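Kimero Surgical Robotics Laboratory
Bench Practice Gallery: Suturing Under the Prulcombe Code

The Kimero Surgical Robotics Laboratory carries out all robotic suturing work under the Prulcombe Code of Bench Practice, which applies to every instrument, pad, needle and thread used at the Kashindye site. The Code is maintained by Sadia Arain, Head of Laboratory Standards, and was last revised in October. It now contains 173 numbered rules.

This gallery is provided for visiting researchers, new staff and partner institutions. Each entry gives the rule or rules that govern the work shown. The full text may be requested from the laboratory office and must be read before a visitor is admitted to the bench area.

Needle control, Rules 41 to 48

The needle is to be gripped near its middle and kept within the lit working area at all times. The second instrument approaches from the opposite side and remains clear of the needle until the operator is ready to use it. Thread is led away from both tool tips before the first pass.
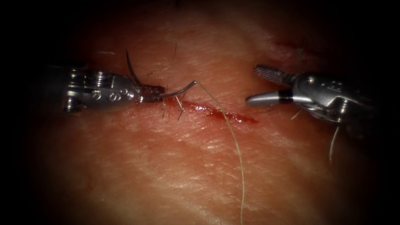
Does the Code apply when the arms are moving under software control?
The same rules apply in every mode of operation. A trained operator must be seated at the console with a hand on the stop control, and a second person must be present in the room. Software may not be changed while a needle is loaded.

Operators moving between manual and software control must announce the change aloud and wait for the second person to repeat it. The change is entered in the bench log with the time of day and the initials of both persons.

Placement of knots, Rules 60 to 71

Stitching begins at one end of the cut and proceeds toward the other. The cut is not to be pulled closed by force from the open end. An instrument that is not holding thread should be kept a short distance from the edge of the wound, with its jaws in view. 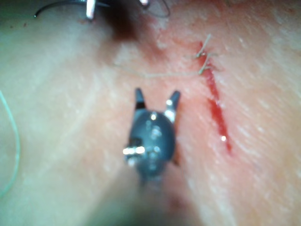 Two instruments in a small space, Rules 72 to 80

Contact between metal tips is the most common cause of jaw wear recorded at this laboratory. When two instruments must meet over a cut, one is designated the holding instrument and remains still while the other moves. Speed is reduced to the lowest setting for the whole of the exchange. A thread that is under tension may not be released until the receiving jaw has closed.
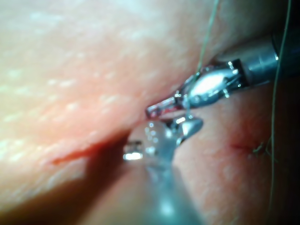
Any unplanned contact is to be reported before the next stitch is placed, however slight it may seem. The operator brings both arms to rest, and the second person inspects the tips under the bench magnifier. An instrument that fails inspection is tagged and sent to the Feketham workshop. It may be returned to use only with a signed release from Bakari Mushi, Instrument Supervisor.

Thread handling and shared pads, Rules 81 to 96

A practice pad may carry several cuts and may be used for more than one exercise. Finished stitches are left in place until they have been scored. Black and green thread may be used on the same pad, provided that each is entered separately in the log. While a length of thread is being drawn across the pad, the operator must keep it clear of finished work where space allows.
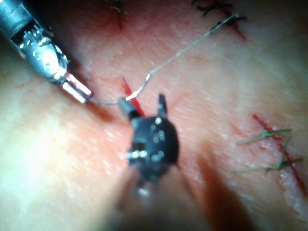
A pad is withdrawn when no sound area remains for a new cut of the required length. Withdrawn pads are sealed, labeled with the pad number and kept for 3 months, after which they are discarded with the sharps waste. Needles are counted out at the start of each session and counted back at the end. If the two counts differ, the bench is closed until the matter is settled.

Records

The bench log for the current edition of the Code holds 1,921 entries, of which 193 concern unplanned contact between instruments. Partner institutions may consult the log on site by arrangement with the Head of Laboratory Standards. Copies may not be taken from the building. Proposed changes to the Code should be sent in writing to the laboratory office, with the number of the rule stated at the head of the page.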